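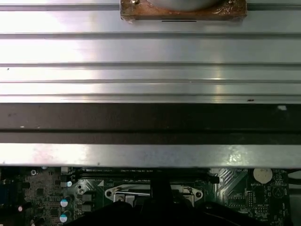
The gripper in close, with the heatsink and the coin-cell battery in reach.

Rekha Pisharody has been taking computers apart since 2005, and she still gets a kick out of it. "Every case is a little puzzle somebody left for you," she told me. These days she wants to know if a robot arm can share the job, and she talks about it so fast that I gave up on my notebook and just let the recorder run.

So, can machines do shop-floor chores yet? She laughed. "Some! Really, some. Picking up a part that's sitting where you said it would be, that's good now. I love watching it. But an old desktop is full of clips and levers, and every maker had their own idea of where to put them."

Take the coin battery on a motherboard. A person pops it out with a fingernail and never thinks about it again. "Your nail feels the spring give," Pisharody said. "The arm has to get that from somewhere else. You're asking a lot of two stiff fingers."

Cables are her favorite headache (she used the word "favorite" four or five times, mostly about things that go wrong). A metal part keeps its shape when you let go. A bundle of wires doesn't, and it may flop over the very thing you wanted to reach.

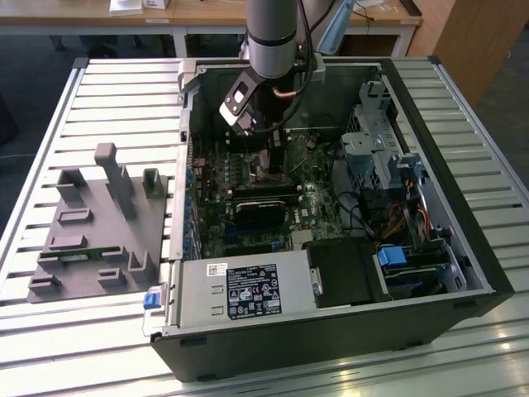
Case open on the bench, with the fixture plate to its left.

She got most excited about the plain stuff: the posts and blocks that hold a part still. "People look at the arm. I look at the fixture! Give the part a proper place to sit and half your trouble goes away." Her colleague Kevin Castaño draws the plates, and she says a new one can change her whole week.

I asked about homes, because readers always do. Would she trust an arm to empty her dishwasher? "Mugs, yes. My grandmother's glasses, no way." She thinks kitchens will take longer than benches like hers, where you can at least decide where everything goes before you start.

And speed? She's 59 and says she can still beat the arm on any machine you hand her. "I'm quick, and I cheat. I tilt the case, I wiggle things, I use my elbow." She wants it to learn the wiggling next. Castaño has bet her lunch that it will manage a stuck memory stick by May, and she's hoping to pay up.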